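The Table at the Back of the Room

Lunch at the Pristbridge community workshop used to mean a walk into town and a sandwich eaten out of paper on the way back. Then Carys Mathias brought in a microwave. It sits on a light wooden table in front of a dark gray cloth, and most people who come through the building stop there at some point between noon and two.

The oven is the simple kind, white, with a round dial low on the right side and a door that swings to the left. That door decides how the table is laid out. Anything tall on the left has to stand back far enough to clear it, so the bottle with the pink cap lives on the right. 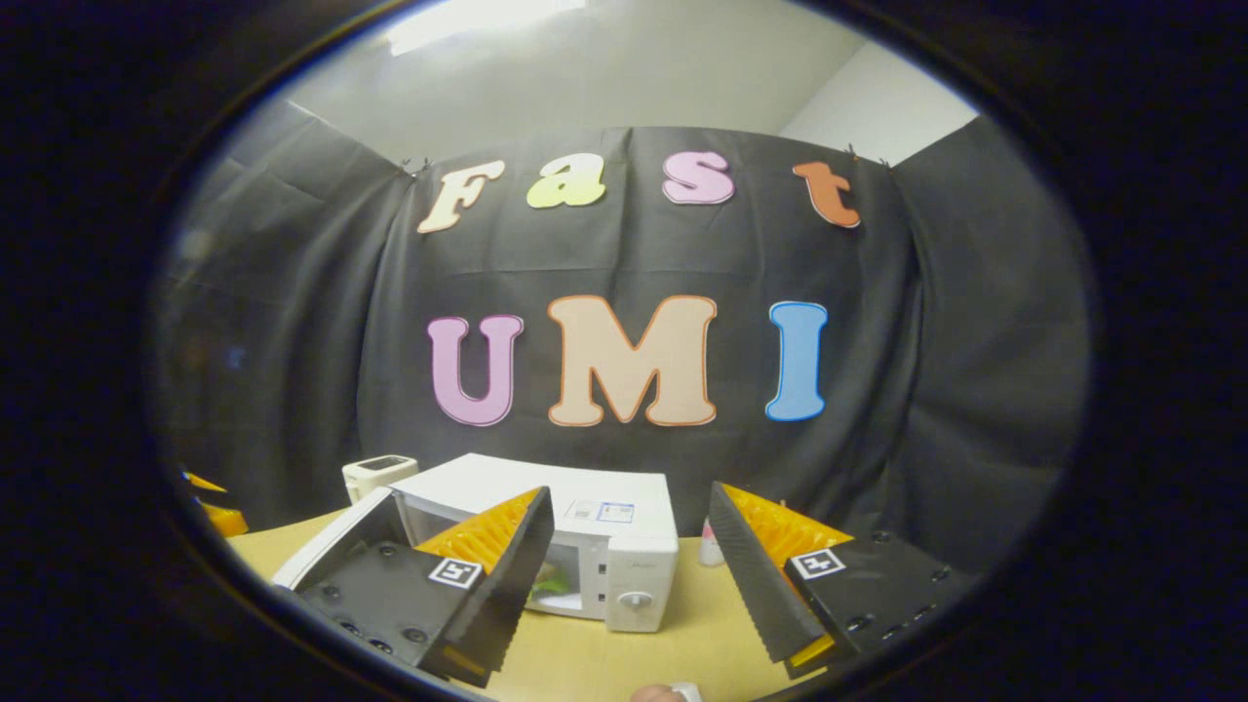

The microwave at Pristbridge, door open, with the cut-out letters on the cloth behind.

Mathias keeps a notebook of what gets heated. Last year it had 1,022 entries, and 178 of them were sandwiches. She thinks a sandwich does fine in a microwave if it goes in for a short time and the bread is plain. Lettuce is another matter. She takes hers out first and puts it back cold. Others leave it where it is and eat it soft.

The two-slice toaster was a later addition. Osian Hughes wanted it for people who find microwaved bread too limp, and he now toasts his slices before he builds anything on them. It takes longer, and in July, when the building is full, there is a line.

Cleanup is a damp cloth and a minute's work. Crumbs go in the bin by the door, and whoever eats last leaves the oven open to air.

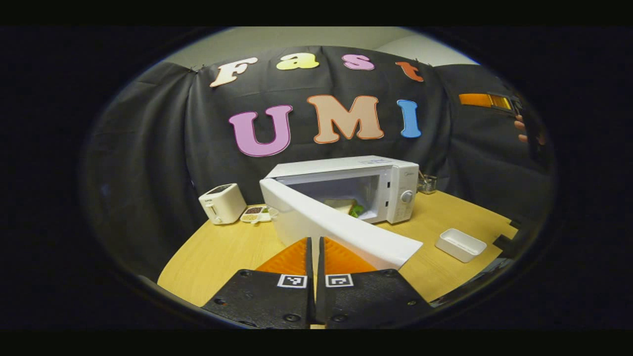
Wyn Gape would leave the lettuce in, and says a warm leaf is fine as long as there is enough butter under it. Gape's complaint is with the dial, which is hard to set for anything under a minute. Mathias has started counting out loud.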